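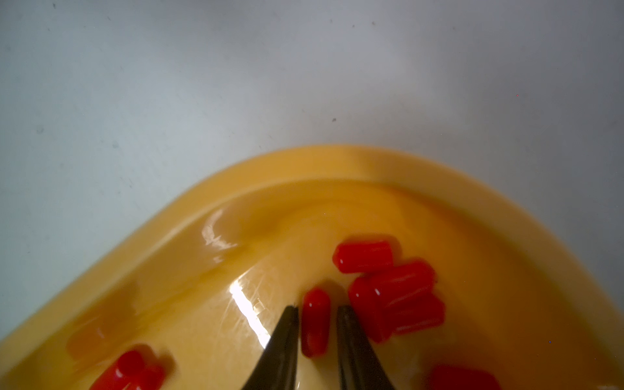 主题：Re: [gripper-eval] 小圆柱件抓取：Trotau 窄尖指与 Proltia 平指的对比，以及腕部相机的反光
发件人：Surnach 台架维护
收件人：gripper-eval 列表
星期三 16:40

各位好，

回复上一封里的几个问题，顺带把这一轮的记录整理出来。原文引用在前，答复逐段跟在后面，没有引用的部分我没有异议。

> 我们这边打算把 Proltia 平指换掉，正在看 Trotau 的窄尖指。
> 工件和你们的差不多，红色小圆柱，两端是圆的，表面很亮，散放在浅盘里。
> 平指在单件上没有问题，一旦几件叠在一起就会推散，
> 或者把旁边的也带起来。想问窄尖指在堆叠情况下是否确有改善，
> 还是只把失败从一种变成另一种。

有改善，同时也确实多出一种失败。

本轮一共 349 次有效抓取，两种手指交替使用，同一台夹爪本体，同一个控制器，盘子和工件没有更换。所谓有效，是指控制器给出了闭合指令并且记录完整，掉线和人工急停的都剔除了。剔除的那部分单独放在 Surnach 仓库的 excluded 目录，需要复核的可以自己翻，文件头里写了剔除原因。

平指的失败集中在邻件干涉。指尖下探时外侧面先碰到旁边的工件，目标件随之滚动，闭合时已经不在指缝中间。单件、周围有空隙时，平指的表现很稳，夹持面宽，工件轴线与手指有一点夹角也能自己摆正。

窄尖指下探时占的地方小，叠放的几件里最上面那件通常可以直接取。它的问题在闭合以后：接触面短，圆柱件如果夹得偏离中段，提升时会绕接触线转过去，一头朝下。多数情况下不掉，但姿态已经变了，后面要是有插放工序，这一抓就等于没抓好。我在记录里把它单列为“夹住但翻转”，没有并入成功，也没有并入掉落。之前列表里有人把这类算作成功，两边的成功率因此不能直接比较，请对照时留意口径。

翻转的多少与闭合速度有关。闭合快的时候，先接触的一侧会把工件推一下，另一侧到位时接触点已经偏了。把闭合末段降速以后，翻转明显减少，节拍也随之变长。具体取舍看各自的工序，我这里保留了降速的设置。

> 另外，窄尖指对工件方向是不是更敏感？
> 我们的控制器只给一个抓取角，没有第二候选。

敏感。工件轴线与指面平行时最好抓，也就是从腕部相机看过去，工件竖着立在两根指尖之间的那条缝里，左右各留一点余量。工件横过来的时候，需要先把末端转 90 度再下探，否则两根指尖夹的是工件的两个圆头，稍有偏心就弹出去。平指对这一条宽容一些，夹圆头偶尔也能夹住，不过不应当依赖它。

只给一个抓取角的控制器，我建议至少加一条可达性检查：转过去以后手指外侧是否碰到盘壁。我们用的浅盘边缘是圆弧过渡的，内壁是缓坡，靠边的工件常常斜搭在坡脚。按盘底平面算出来的下探高度在那里偏低，指尖会蹭到内壁。窄尖指蹭到内壁时有一点挠性，控制器未必报过载，工件被推开了日志上还是正常闭合。我因为这个多花了半天，最后是逐帧对照腕部图像才看出来的。

处理办法比较简单。沿盘口内侧划一圈缓冲区，目标落在缓冲区内时改用另一套下探高度，并且限制末端转角，让两指的连线尽量顺着盘壁走。缓冲区的宽度按指尖外形定，换手指时必须跟着改。配置里这两项目前是分开的，容易只改一处，我准备合成一个参数组，由手指型号统一带出。

> 关于相机：你们的腕部相机是装在夹爪哪一侧？
> 我们的图像里手指挡住了下面一大块，
> 靠近目标以后几乎只剩指缝能看。

我们的也挡，安装位置决定的，手指从画面下缘中间伸上来，越靠下越宽。两指之间留着一条窄缝，目标件应当落在那里。手指本身是虚的，对焦放在指尖前方工件所在的距离，远处的盘沿和白色台面都略微发虚，对检测没有影响。

比较麻烦的是画面下缘的工件。离镜头近，既虚又被裁掉一部分，检测器有时把两件挨在一起的认成一件，有时把只露出一个圆头的认成完整的短件。我现在的做法是在检测之后加一道规则：外接框碰到画面下缘的一律不作为抓取候选，只作为障碍参与碰撞检查。这样少了一些候选，需要多移动一次相机，但假目标基本消失。

试过把相机往上抬、俯角加大，遮挡少了，指缝里的目标却离开了清晰区，而且线缆在末端旋转时会拉紧。又改了回去。手上有短线缆接头的单位可以再试，我们没有继续。

> 反光怎么处理？我们用的是深色盘，
> 听说浅色或彩色盘更容易出问题。

我们用的是橙黄色塑料浅盘，盘底光滑，反光是有的。灯在侧上方时，盘底左侧会出现一条长条形的亮斑，斜着贴在手指旁边，内壁坡面上还有一块小一些的。亮斑里能看到细的划痕状纹理，边缘检测会在那里给出一串短线段。

对红色工件的检测，反光的影响分两种情况。

亮斑在盘底空处：用颜色做初筛时没有影响，亮斑发白，红色阈值不会选中它。只用灰度轮廓的检测器会受影响，长条亮斑的长宽比和工件接近，尤其在缩小后的图像上。

亮斑在工件上：工件自身是亮面，圆头和上缘常有白色小高光，初筛后的区域会缺一块，外接框偏短，中心跟着偏。窄尖指对中心偏差比较敏感，前面说的翻转有一部分来自这里。做一次闭运算把缺口补上就够了，核不要太大，太大会把叠在一起的几件粘成一块。

盘底在橙黄与红之间的过渡也需要注意。盘底比盘沿颜色深，偏琥珀色，工件投下的影子带红，色相阈值放宽以后会把影子一起选进来，区域朝影子的方向拖出一块。单件时不明显，几件堆在一起时，影子会填满工件之间的缝，分割就失败了。我把饱和度和亮度的下限都提高了一点，影子大部分能去掉，代价是堆叠下层那件被压住的部分也会丢一些。下层件反正不作为候选，可以接受。

深色盘没有系统测过，不下结论。只在 12 月临时换过一次，样本太少，没有写进汇总。

白色台面上有一些深色小颗粒，应该是灰尘之类，检测器加了面积下限以后不再报。清洁台面当然更好，但规则还是保留，隔一天又会有。

> 控制器这边，Selvanayagam 的分支是否已经可以用？
> 主线版本闭合到位的判断太慢，
> 我们每次都要等超时。

可以用，有两处需要自己改。

一是闭合到位判据。主线看的是位置稳定，小工件夹住时手指几乎已经闭到头，位置变化很小，和空夹的差别接近编码器的抖动，于是只能等超时，默认是 2 秒。Selvanayagam 分支改为同时看电流斜率和位置，夹住后很快就能返回。电流斜率的门限是按平指标定的，换成窄尖指以后偏高，会把轻夹判成空夹。请在自己的夹爪上重新标定，不要直接用仓库里的值。

标定步骤如下，照顺序做即可：

空夹若干次，记录电流斜率的上包络。
夹单件若干次，工件放在指缝正中，轴线与指面平行，记录下包络。
门限取两者之间靠近空夹的一侧。
再把工件往指尖方向挪，重复一遍，确认下包络没有掉到门限以下。

最后一步容易省略。窄尖指的末端偏软，工件夹在最尖处时电流上升得慢，标定只在中段做，现场就会漏判。

二是提升前的等待。分支里把这段等待去掉了，理由是判据已经包含稳定性。平指可以去掉，窄尖指我加回了一小段，工件在指间还会有一点滑动，立即提升会放大翻转。加在配置文件的 post_close 项里，主线用户没有这个键，合并时会报未知参数，忽略即可。

> 最后问一句，如果只能选一种手指，你们会选哪个？

看来料状态。来料能保证散开，平指更省事，判据、对中、下探高度都不用特别调。来料是倒进盘里的，叠放避免不了，用窄尖指，并且把末段降速和盘壁缓冲区一起上。只换手指、不动控制参数，我预计你们会看到堆叠失败下降、翻转上升，总数差别不大。

我们自己的台架暂时装着窄尖指。换指要拆 2 颗螺钉，重新跑一遍手眼核对，连标定在内大概半个上午。快换接口问过，Trotau 和 Proltia 的定位销孔对不上，中间要加转接板，加上以后指尖到相机的距离变长，对焦又要重来，所以没有做。

其他几点零散情况，供参考：

指尖磨损。窄尖指内侧前端已经有磨亮的痕迹，对夹持力是否有影响目前看不出来，下一轮换新指尖重复一部分抓取再比较。

自动曝光。请关掉。手指接近盘底时画面里黑色部分增多，曝光会抬高，亮斑随之扩大，正好发生在最后一次定位的时候。固定曝光按盘沿最亮处不溢出来定，盘底亮斑溢出不用管。白平衡也固定，否则白色台面在画面里所占的比例一变，盘底的色相就跟着漂。

定位时机。原先只在高位拍一次，然后直接下探。现在在下探中途停一下再拍一次，用指缝内的局部区域修正横向偏差。局部区域里如果出现不止一件，放弃修正，沿用高位结果，并在日志里打 multi 标记。堆叠场景下 multi 很多，所以这一步对堆叠的帮助有限，主要改善单件。

失败后的处理。连续两次在同一位置失败时，不再抓第三次，改为用闭合的指尖在旁边轻推一下，再重新检测。推的方向取朝盘心，朝外推会把工件送到坡脚，更难抓。推完以后的那次抓取在记录里有 nudged 字段，统计时我把它们和直接抓取分开算，前面的比较只用了直接抓取。

日志格式没有变，多了三个字段，旧的解析脚本可以照常读。汇总表在 Surnach 仓库 reports 目录下，按手指、堆叠与否、是否在缓冲区内分开列。图像只放了抽样，完整的太大，需要的单位另行联系，自备存储。

还有一个问题想请用过 Proltia 新版固件的单位确认：力控模式下，闭合末段的速度设置是否仍然生效。我们这里改了参数以后读回值正确，曲线看上去却没有变化，位置模式下同样的设置是正常的。如果确认是固件的行为，翻转那一节里平指的对照数据需要重做，我会在列表里另发更正。

附：更换手指时需要同步修改的配置项

finger_model
tip_outline
wall_margin
descend_offset
current_slope_min
close_tail_speed
post_close

前四项改错会碰盘壁，后三项改错影响判据和翻转。提交合并请求时请把这几项一起贴出来，只贴其中一部分的我会退回补齐。

Surnach 台架维护

--
gripper-eval 邮件列表
回复请保留主题前缀，引用只留相关段落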